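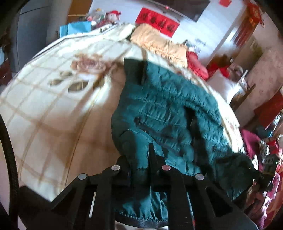 **When does a hand-held gripper fall under the robot safety rules?**
The minute somebody can get a finger between the jaws. The rules in this course go by what can hurt a person, so a gripper held in your hand gets the same pinch check as one bolted to an arm.

## Week 2 notes: house rules for soft goods

Okay, so last week was all rigid parts, and I know a lot of you were itching to get to cloth. Me too! Jackets, blankets, pillowcases, anything that sags when you lift it. I'm going to stick to the rules we use for working in people's homes, and where I've picked a side in an argument I'll tell you.

### Before you touch anything

- Get the consent sheet signed by an adult who lives there. A text message doesn't count for this course.
- Ask which rooms are okay and write them down. The hallway counts as a room (you'd be surprised how many arguments we had over that).
- Check the cable from end to end. It goes over your shoulder or along your side, never across a doorway.
- Open and close the fingers a few times with nothing in them. If they stick, stop and swap the tool.

### Grip rules

Padded clothing is where people squeeze too hard. The filling hides how much you've got, so you keep closing, and then you've crushed a channel or popped a seam. My rule is to close until the cloth moves with the fingers and then quit closing. Pinch near a hem or an edge if there's one handy, and keep well clear of zippers, snaps and drawstrings.

Pressing down into a bed is fine, the mattress gives. Pressing the same way on a table is a good way to bend a finger plate, so go in at a lower angle there.

Don't drag. Lift, move, set down. If a bedspread comes along with the jacket, open up and start over, and log it as a failed grasp even if you think you could have saved it. I mean it about the log! The Grornholm set had 3000 grasps on paper and 2959 after we cleaned it, and most of what we threw out was people being generous with themselves.

### Other people's stuff

A bedroom is somebody's bedroom. Keepsakes, toys, holiday decorations, things hung on the wall: leave them where they are unless the resident moves them. We don't tidy up to make the job easier. A robot that only works in a bare room isn't much use to anybody, and besides, it's rude.

Faces, mail, medicine labels and family photos get blurred before anything leaves the house. Zavside does it by hand and Cifuentes does it with software plus a second look. I like the second look better.

### When to stop

Stop if a kid or a pet comes in. Stop if the resident asks, no questions. Stop if your wrist hurts, too. The Dosside handout caps a session at 53 minutes, which is a weird number, but I've kept it and it works out fine with a break after.

### For next time

Bring your own draft of a one-page checklist for folding a blanket. September people, yours should already be in the shared folder. We'll swap and mark them up in pairs, so please use a font I can read.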